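Ribbed bowl

A ribbed bowl is a round, open bowl whose outer wall carries a series of horizontal ridges or grooves. It is among the most likeable shapes in everyday tableware – cheerful, easy to hold and at home with almost any meal, from porridge to a pile of noodles.

Form

The ridges usually run parallel around the body and stop short of the foot. They give fingers something to grip and do wonderful things with a plain colour, breaking it into thin lines of light and shade. Proportions vary a good deal. Broad, shallow bowls suit salads and pasta, while deeper, rounder ones keep soup together nicely.
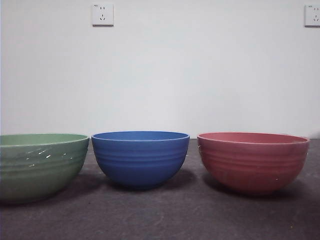

Three round bowls, with a broad sage-green one at left and a deeper cobalt-blue one in the centre.

Colour and finish

Solid colours are the classic choice, and mixing them is half the fun! The Uta range by the small Andreadis pottery was sold in 28 colours, and its designer, Jade Lockwood, encouraged buyers never to match a set. Finishes run from matte to glossy, and a blue can look surprisingly different from one angle to the next. Interiors are commonly left smooth, so a spoon glides and sauce wipes away easily.
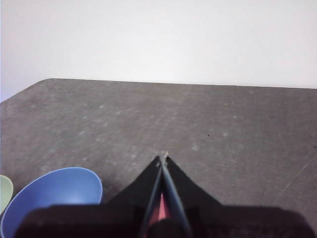 Light blue bowl with a glossy finish, beside part of a pale green one.

Care and display

Grooves can hold dried food, and a soft brush clears them better than a cloth. Chips tend to begin on raised edges, so bowls stacked in a cupboard benefit from a sheet of felt between them.

Collector Darren Rudd, whose catalogue of the Stema and Melteo lines lists 302 pieces, favours dark grey surfaces for display – strong glazes glow against them. Mottled tops also have a quiet, stony character of their own.
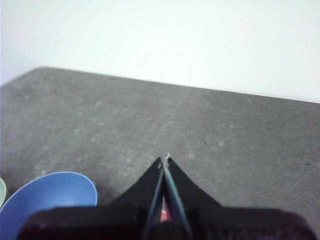

Dark grey tabletop with a matte, mottled surface and a plain white wall behind.

See also: Glaze; Pasta bowl; Tableware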